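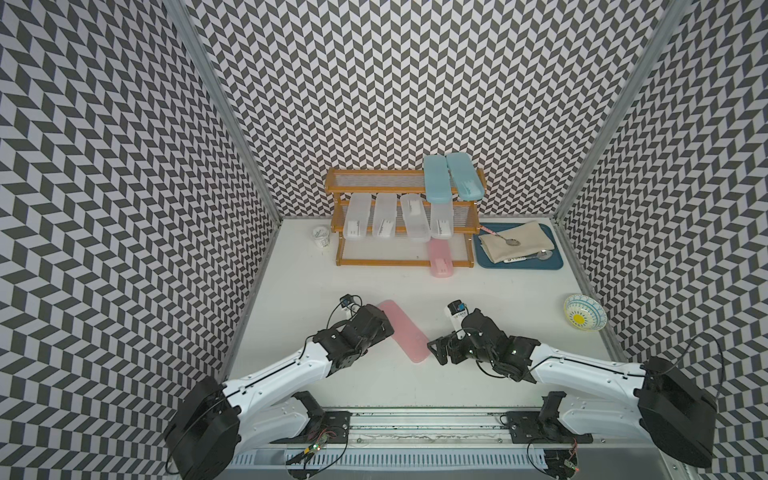
Plivholm opens up its two-arm teaching station to outside labs

News / Robotics / Product updates

Plivholm said Tuesday that its Horer teaching station is now open for bookings by outside labs and small manufacturers. Two arms, one table, one person driving both by remote control. No code to write.

The idea is simple. An operator holds a pair of hand controllers and does the job through the arms -- lifting a box, putting it on a rack, laying out a spoon. Horer records every move along with video from the cameras mounted above the grippers. After enough good runs the recording set goes to training, and the arms try the job alone.

First task set is household sorting and table setting. Small lidded plastic boxes in pink, light blue and frosted white, a three-tier wooden rack with mesh shelves, a tray with napkin and spoons, a bowl. Clear plastic was picked on purpose, it is hard for cameras and teams keep asking for it.

Operators record 80 runs per task. A new operator needs 45 minutes of practice before their runs are kept, down from 70 on the older Plivholm setup. Most of the savings comes from Prirell, the company's control software, which smooths out shaky hands and lets the operator freeze one arm while moving the other.

"People get the hang of one arm fast. Two is where they slow down, so thats where we put the work," the company said in a statement. "Bad runs get thrown out with one pedal press and you just go again."

Labs can send in their own objects, or come in and drive the arms in person. Sessions are booked by the half day. Recorded runs belong to the customer and are handed over at the end of teh booking, video included.

Tamiru, which handles training and support for Plivholm, will run the bookings desk. 15 places are open in the first round, starting November. Pricing on request.

Press contact: Plivholm press desk. Demo visits by appointment, mornings only.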